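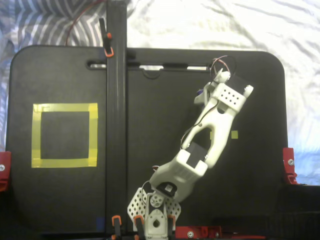
I have lost my keys for what I hope is the last time this November, so this month's letter is all about giving things a home. A real home, I mean, a spot you could point to in the dark, because "somewhere on the counter" has been my system for years and I spent one very cold morning on the porch finding out what that system is worth. A square of yellow tape on a black board is plenty. Put four strips down with the corners overlapping a little, leave the middle open, and anybody who walks by can tell that something belongs inside it. You could do the same on a shelf, on top of the dryer, inside a drawer, wherever the thing tends to land anyway.

That last part took me ages to learn. My first try was a lovely hook by the front door, and I bought it at Kovasen on Orellana Street along with far too many other things (109 dollars, and I went in for a hook!). We don't come in by the front door. We come in through the side, past the washer, with our arms full, and the keys go down on the first flat thing there is. The hook held one umbrella until spring. So before you buy anything, go a week and just watch where stuff gets dropped. I kept a list on the back of an envelope and it was pretty embarrassing reading. Keys, top of the washer. Glasses, edge of the tub. Scissors, all over the house, but mostly under the mail.

Then I put a spot right there, where the dropping already happens. The keys got a taped square on top of the washer, over in the back corner away from the lid. The scissors got one on the kitchen shelf and the mail got moved someplace else. It looked silly for two days and then I stopped seeing it, and my husband, who had opinions on the first evening, has been parking his own keys there ever since without a word.

I told this to Ilham Manurung over coffee on Thursday and she laughed at me, kindly, and then took me to see her hall closet. She has the gloves in one bin and the hats in another and the dog things on a nail, and on the inside of the door she's written what goes where in grease pencil. She did it when her kids were small and couldn't read yet, so there are little drawings too, a mitten, a hat, a leash that looks more like a snake. They're all grown and gone now and she never washed it off. I could have stood there all afternoon. I came home and tried to draw a mitten on the pantry door and it came out like a potato, so I've gone back to words.

Some things I've picked up along the way, in no order at all:

Make the spot a bit bigger than the thing. I made my first glasses spot so snug that I had to aim, and at 10 at night I don't aim.

One spot, one thing. The minute a second thing moves in you've got a pile again, and I say this as a person who had a pile in her key square by the weekend (two coupons, a button, a dog biscuit).

Chargers and cords deserve a spot more than anything else in the house. Ours used to wander from room to room and there was always somebody going around in the evening asking who had the good one.
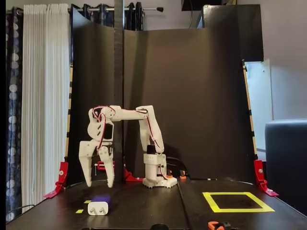 What do you do with things that get used in more than one room? Buy a second one if it's cheap, and if it isn't, pick the room where you'd go looking first and keep it there. We now own three pairs of scissors and one good flashlight, and the flashlight lives in the kitchen, period. It gets carried off to the basement and it gets carried back. Tape measures are the same. I know it feels wasteful to have two of a thing when you're trying to have less around, but I'd been buying a new roll of packing tape every time I couldn't find the old one, and when I cleaned out the back bedroom I found nine of them. Nine! I could have wrapped the garage.

A few of you wrote in after the last letter to ask about sheets and towels, which I'd promised to get to and then didn't. I'm sorry, the linen closet scared me off. I finally went in there last weekend with the radio on and took everything out onto the bed. My trouble was sets. I had fitted sheets with no partners and pillowcases from beds we don't even have anymore, and I'd been digging through the whole stack every time just to make up the spare room.

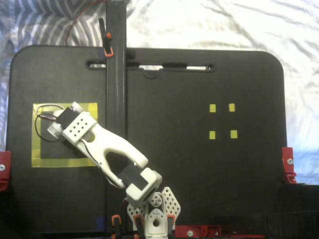
So each set goes inside one of its own pillowcases now, the whole bundle, and the bundles stand up in a row like books. I can see them all at once and pull one without the rest coming down on my feet. The orphans went to the animal shelter out on the Diltusley road, who were glad to have them, and I kept back a couple of the old soft ones for drop cloths. Towels I only sorted by size. I don't fold them in thirds and I'm not going to start.

It took me most of a Saturday, with a long lunch in the middle, and I'd split it over two days if I did it again. Do the sheets first while you have the patience.

For next month I'd like to get to the junk drawer, and I want to hear about yours. Tell me what's in it, and tell me the oldest thing you found! Ilham has already claimed a bus token. So far 19 of you are signed up for the drawer swap, and there's still room if you'd like to join in, just reply to this letter by the end of the month and I'll add you to the list.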